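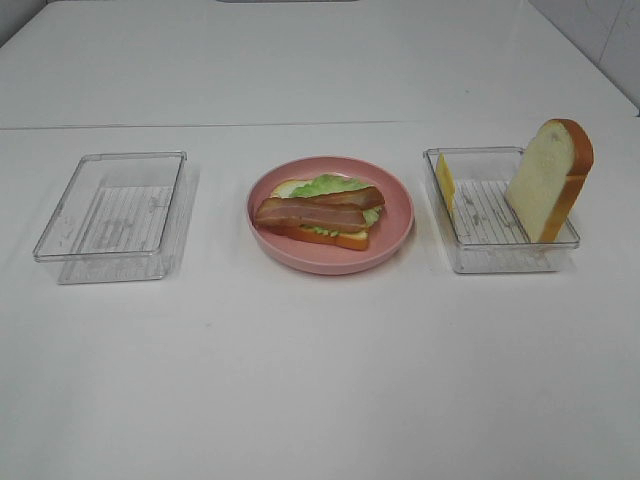 Speaker notes: Recovering Long-Horizon Tasks from the Middle
Presenter: Noelia Cordero, with Eusebio Olmedo
Reading time: 8 min

Slide 1. Good afternoon, and thank you to the organizers. I will present work carried out at the Jerari laboratory on assembly tasks that a policy must be able to enter at any stage. Our test task is a toy sandwich, built one layer at a time on a plate.

Slide 2. Most demonstration sets begin from a clean starting layout. A policy trained this way performs well from the first step and poorly when it is handed a half-finished job. We call this start bias – please define the term slowly, as it returns on slide 5.

Slide 3. Our method, Prengate, divides each demonstration at the points where the gripper is open and holding nothing. Each division becomes a valid starting state. With bread, lettuce and bacon already on the plate, the remaining work is the cheese and the top slice, both of which wait upright in a ribbed tray. 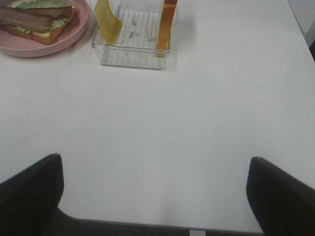 Slide 4. The wrist view matters most for thin items. A slice of cheese leaning on a clear wall offers the fixed camera little more than an edge. We therefore train on both views and drop one at random. Pause for questions on calibration and refer them to Eusebio.

Slide 5. Results. We collected roughly 2000 demonstrations and held out 11 layouts. From mid-task starts, completion rose by 40 percent relative to the baseline. From clean starts we found no significant change. State this plainly.

Slide 6. Limits. All food items are rigid or nearly so, and the trays stay in one row. Amancay Ibarra is leading the extension to scattered layouts, planned for April.

Contact: Jerari Laboratory, Speaker Materials | © Jerari. All rights reserved. | Back to top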